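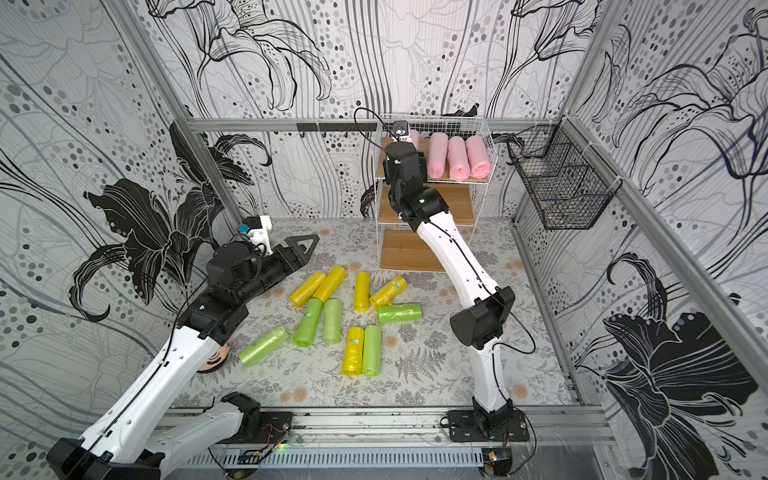

Before a game project is opened in Wivent for the first time, the display on which it will be previewed must be calibrated. This section describes the calibration procedure and the creation of a first playable level from an imported film sequence. Calibration is best carried out with a reference photograph that contains both fine pattern and plain surfaces. Users who prefer a photograph of their own may substitute one, provided that it has not been compressed more than once.

4.1 Calibrating the preview display

1. Connect the display and allow it to warm up for 27 minutes.

2. Open Wivent and select Display, then Reference. The reference photograph opens at full size.

3. Set Brightness to 45 and Contrast to 100. These are starting values only.

4. Lower Brightness one step at a time until the darkest areas lose detail, then raise it by two steps.

5. Select Store. The profile is saved under the name of the display and applies to all projects on the same workstation.

Note: Profiles stored by earlier versions of Wivent can be read but not edited. To change such a profile, save a copy under a new name.

Caution: Do not calibrate with the night color mode of the operating system switched on. The stored profile will be too blue, and every scene graded with it will have to be corrected by hand.

4.2 Importing a film sequence

Wivent accepts sequences prepared in Khondokar or exported from a standard editing program. A sequence consists of the picture track, the dialogue track, and a cue sheet listing the points at which the player is to take control. A sequence without a cue sheet will import, but it will play from start to finish as a cutscene.

1. Select File, then Import Sequence.

2. Choose the folder that contains the tracks. All three parts must be in the same folder.

3. In the Rights field, enter the license number supplied by the film's distributor. The field may be left blank during development – it must be completed before a build can be exported.

4. Select Match Cues. Each cue is shown on the timeline as a yellow flag.

5. Drag any flag that falls in the middle of a spoken line to the next pause.

6. Select Accept.

The sample project, Sasside, includes a complete sequence with 19 cues and may be used for practice. Its dialogue track is supplied in English and Finnish.

Note: Moving a flag does not alter the cue sheet on disk. To write the new positions back to the file, select Update Source.

4.3 Assigning player control

At each cue, control passes from the film to the player until an exit condition is met. A cue may have more than one exit condition, and Wivent uses whichever is met first.

1. Click a flag to open the Cue panel.

2. Under Character, choose the figure the player will control.

3. Under Exit, choose Location, Object, or Time.

4. If Time was chosen, enter a limit in seconds. A limit shorter than the following dialogue line is rejected.

5. Select Test. The film plays from five seconds before the cue.

Caution: Deleting a character that is assigned to a cue also deletes the cue. This step cannot be undone once the project has been saved.

If the film image and the game image differ noticeably in color at the point of handover, return to 4.1 and confirm that the correct display profile is active. Remaining differences can be reduced with the Blend slider in the Cue panel.

Questions concerning this section should be addressed to Tiina Partanen, Documentation, Ridolard. Please state the version number shown under Help and attach the project log.

Section last revised December 9, 2022.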